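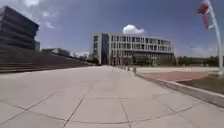
A esplanada do parque empresarial Ovari, com as bancadas à esquerda e o edifício central ao fundo.

11 de novembro de 2019
Por Joana Leitão

Chegou à caixa de correio dos moradores um folheto a anunciar a "nova vida" da esplanada do Ovari. Oito páginas, papel grosso, a palavra "vivência" logo na capa. Li-o duas vezes e fiquei com mais perguntas do que tinha antes de o abrir.

A proposta é da Watine, a empresa que gere o parque, e promete transformar a laje entre as bancadas e o edifício central num "espaço de permanência". Fala-se de feiras, de cinema ao ar livre, de aulas de ginástica ao fim da tarde. Fala-se de 400 lugares sentados nas bancadas, como se os degraus não estivessem lá desde sempre e fosse preciso um folheto para alguém se sentar neles. Quem lá passa a caminho da paragem sabe que no verão se atravessa aquilo depressa e de olhos semicerrados. O betão é claro, o sol bate de chapa, e as únicas árvores que me ocorrem como abrigo são as que estão encostadas ao edifício branco, lá ao fundo. Para chegar a elas é preciso fazer a travessia toda.

Perguntei à Watine quantas árvores novas estão previstas. Respondeu-me Sérgio Serrano, responsável pelos espaços exteriores, com muita simpatia e nenhum número. A arborização "será avaliada em fase posterior". Os toldos também. Os bebedouros, idem. Já a iluminação cénica das bancadas está decidida e orçamentada — vai ser fornecida pela Zornex e ocupa uma página inteira do folheto, com desenho noturno e tudo.

Não tenho nada contra luzes. Só me custa perceber que a ordem das coisas seja esta, com as lâmpadas primeiro e a sombra quando calhar.

Depois há o chão. O folheto descreve-o como "pavimento em excelente estado, a manter". Convido quem escreveu a frase a dar lá um passeio e a olhar para baixo. Há juntas, que são normais numa superfície daquelas, e há fissuras, que não têm nada que ver com o desenho. Uma delas atravessa as lajes de um lado ao outro, meio ondulada, e dá ao conjunto um ar de coisa já gasta. Pode ser que não tenha gravidade nenhuma. Gostava era de ler isso assinado por um engenheiro, e o relatório técnico que pedi em junho continua sem aparecer. 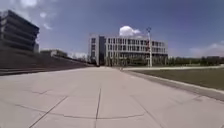
O que dizem os moradores

Na sessão de apresentação estiveram 133 pessoas, segundo a folha de presenças. As intervenções foram curtas, por imposição da mesa, e quase todas foram parar ao mesmo sítio: para que serve um espaço daquele tamanho se não houver razão para lá ficar?

Vitória Garcia, que mora na rua Meireles e atravessa a esplanada com a filha pequena, pediu bancos com encosto. Disseram-lhe que as bancadas cumprem essa função. Ela lembrou que um degrau de betão não é um banco, e que a mãe dela, com uma anca operada, não sobe degraus para descansar. Ficou registado em ata. Veremos se fica registado noutro lado.

Lourenço Quintela, arquiteto e nosso vizinho, foi mais brando. Gosta da praça tal como está, da distância até à fachada branca, do céu que se apanha inteiro, e acha que enchê-la de quiosques seria pior do que a deixar em paz. Percebo o argumento e em parte concordo. Há dias de nuvens altas em que aquilo é bonito, e eu própria já lá parei. Mas gostar de um vazio é uma coisa, anunciá-lo como ponto de encontro é outra, e o folheto faz as duas ao mesmo tempo sem se atrapalhar.

Os pilaretes do lado direito também vieram à conversa. A Watine quer mantê-los todos. Houve quem perguntasse se as carrinhas das feiras vão conseguir entrar e por onde, e a resposta foi que o plano de acessos está a ser estudado. Anunciar feiras antes de saber por onde entram as bancas parece-me um bocado atrevido.
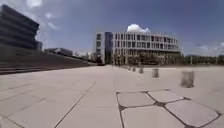
Os pilaretes alinhados em direção ao edifício de escritórios.

A petição a pedir sombra, bancos e o relatório do pavimento tinha 1.251 assinaturas quando fechámos este boletim. Pode ser assinada na papelaria da rua Meireles ou na sede da associação, durante o horário de atendimento. Os comentários escritos ao projeto devem ser entregues em 2 exemplares, um para a Watine e outro para a junta, e convém pedir carimbo de entrada em ambos.

Quem ainda tiver o folheto em casa, guarde-o, por favor. A página cinco promete "conforto térmico durante todo o ano", e tenciono levá-la à próxima reunião.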